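Session 4 - Reading a board before you believe the label

8/21/24

Bring back the offcuts from last time. If yours went in the stove, share with a neighbor.

## What the grain tells you, and what it doesn't

Most of what gets said about softwood at the lumber counter is sales talk. "Select" is a word on a sticker. The Brikport yard sells two grades that I have failed to tell apart with the stickers removed, and I've tried more than once. So we start with the face of the board and leave the price tag for later.

A log is a stack of cones, more or less. Saw it so the face runs along the growth rings and you get arches, usually called cathedral figure. Saw it so the rings meet the face steeply and you get straight, close lines. A wide board often has both, with the arch near the middle and tighter lines off to one side. It is one piece of wood and it will not move evenly across its width.

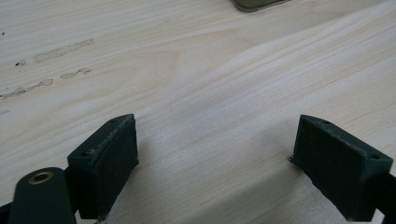

*Fig. 2. Arched figure at the center of a pale softwood board, lines closing up toward the upper right.*

Pine or spruce? I wouldn't bet lunch on it from the face of a pale board like the one in Fig. 2. Books will tell you to look for resin canals, which is fine if you have clean end grain and a hand lens. Color is worse evidence still. Faint pink and beige streaks turn up in plenty of softwoods, and a few months by a window will change them anyway.

## Claims to be careful with

- **"Cathedral grain is weaker."** Weaker how? Knots and grain that runs out through the edge matter far more in a shelf.
- **"Always put the bark side up."** I've heard the opposite rule given with the same confidence. Look at the end, work out which way it would cup, then decide what you can live with.
- **"It's planed, so it's flat."** Planed means smooth. Use a straightedge.
- **"Kiln dried, so it won't move."** It will. The Inga shelf boards we bought in February were flat for 2 weeks.

## Bench exercise (45 minutes)

1. Take one board from the Ukthorpe stack. Don't read the label.
2. Mark the arch and the straight-grained part in pencil, lightly.
3. Sketch the end grain you'd expect, then turn the board and compare.
4. Plane a short strip in each direction. Note where it tears - the direction often flips on either side of an arch.
5. Write down your guess at the species and how sure you are. "Don't know" gets full marks if you say why.

The Overo finish samples are for Session 5, so leave the cans shut. Pencil marks come off with a card scraper, and please sweep under your own bench.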